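# Main Hall, Keltero Building: Gallery

The Keltero Building houses the shared workspace operated by Liva for household goods, furnishings and small interior items. The Main Hall covers 3,000 square feet on the ground level. This page presents the hall as part of the building's gallery and gives the information on storage, lighting and access most often requested by member firms.

The gallery is maintained by Angelica Evangelista of the Building Office. Captions are reviewed each December, when the shelving plan for the coming year is issued. Measurements and load limits are published in the Hall Handbook, which takes precedence over this page wherever the two differ.

## The hall and its open shelving

The Main Hall was converted from a storage building under a plan prepared by Kalevi Riihimäki. The plan kept the hall open from front to back and placed the storage within the working area. Enclosed cabinets were considered for the left side of the hall and set aside in favor of open units, which allow members to find an item and return it without opening a series of doors.

The corrugated ceiling and its beams were left exposed and finished in white. The mezzanine is bounded by a black metal railing of horizontal bars, with a white wall beneath it.

*Main Hall, with the tall white shelving unit at left. A table lamp, white rolls and two wicker baskets are among the items on its shelves.* 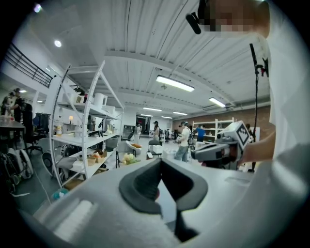

## Arrangement of the shelves

The tall units have angled uprights and perforated side frames and are intended for items in regular use. Members are asked to observe the following arrangement:

- **Upper shelves:** rolls and other light materials. Rolls should lie flat and should not extend past the front of the shelf.
- **Middle shelves:** bottles and small containers. Labels should remain legible, and lids should be checked before an item is put back.
- **Lower shelves:** heavier single objects, and anything with a base too wide for the shelves above.
- **Baskets:** small loose goods. A basket should be filled no higher than its rim.

Items may be moved from one shelf to another during a working session. They should be back in their usual places by the close of the session, and any item that does not fit should be taken to the Patwary Room. Prasanna Kodikara keeps the register for that room and can confirm whether an item has been assigned a permanent place.

Wicker baskets were adopted for the hall after a trial of lidded boxes. Members reported that the boxes were slow to search and tended to be stacked in front of one another. Replacement baskets are ordered through the Building Office. Member firms should not bring in their own, as sizes vary and the shelf spacing has been set for the standard basket.

## Lighting

The principal lighting of the Main Hall comes from rectangular fluorescent fixtures hung below the ceiling. Round spotlights and table lamps supplement them.

Table lamps kept on the shelves belong to the furnishings collection. They may be switched on where they stand, provided that the cord does not cross a walkway and that paper goods are kept clear of the shade. Lamps must be turned off by the last member to leave.

Dinesh Uniyal is responsible for the fixtures. A flickering or failed light should be reported to him by its bay number, which is printed on the nearest wall plate. Members should not attempt to reach the ceiling fixtures from the mezzanine.

## Care of the collection

The furnishings collection was begun with a gift from Skultico and has since been extended by purchase. It consists of ordinary household goods chosen for everyday handling, and light wear is expected. Broken or stained items should be set aside with a note giving the date and the nature of the damage. They should not be returned to the shelves.

Woven items are brushed and aired at intervals set out in the Handbook. Metal shelving is wiped with a damp cloth and dried by hand. Strong cleaning products have dulled the finish on several older units and are no longer permitted in the hall.

Vasanthi Matubbar oversees the collection and approves additions to it. Proposals should state the size of the item, the shelf on which it would be kept and the use for which it is needed. Proposals for goods that require refrigeration cannot be considered.

## Access and visits

The Main Hall opens to member firms at 10 a.m. Capacity is limited to 50 persons, including those on the mezzanine. Groups of more than five should reserve in advance so that the Building Office can avoid overlapping sessions.

Visitors are admitted with a member and sign in at the front desk. Coats and large bags are left in the lobby, as the aisles beside the shelving must remain clear. Step-free access is available from the side entrance, and the Building Office can arrange for the inner door to be held open during deliveries.

## Use of gallery material

Member firms may reproduce gallery material in internal reports and training handouts without charge, with credit to the Keltero Building. Requests for any other use should be addressed to Angelica Evangelista and should name the publication in which the material will appear.

Corrections to captions may be sent to the same office. Please include the page title and the wording in question.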